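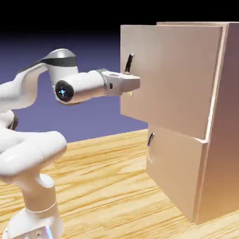

Home | Cells | Gallery | Notes | Contact

Drawer cell, sim side: setup gallery
December, posted by Aliki Ververidis

Quick page, more words when I get time. Drawer cell for the Finik job, sim build only. White arm, beige two-drawer cabinet, wood table. Živko did the scene, I did the arm, Hartmut broke it twice and fixed it once.

Upper drawer part way out, gripper right up at the front by the handle. Check the gap there before anything else. Handle on the top drawer is the slim bar, bottom one is the little curved one, so don't copy grasp offsets from one to the other. We did. Lost an afternoon.

Settings as of this build, for whoever picks it up next:

Gripper force limit 50 percent. Was 80, drawer front jumped every time it touched.

Pull speed 13 mm/s. Slow, yes. Leave it till the contact stuff is sorted.

Drawer friction: Edeltraud's numbers, not the defaults. File is in the Skarkley folder, ask her if its missing.

Base mount: re-zero after every scene reload. If you skip it the hand comes in low and ends up under the handle. Same symptom as a bad tool offset so look here first.

Wrist: home it before loading the cabinet, other way round and it clips the top rim on the way down.

Logs: run 2,213 is the last good one on the old friction. Keep it, Bořivoj wants it for comparision.

Still to do: lower drawer closed-to-open, joint limit on the upper slide (goes too far out), rename the Coltance presets so people stop loading them.

Last updated: December, 4:40 pm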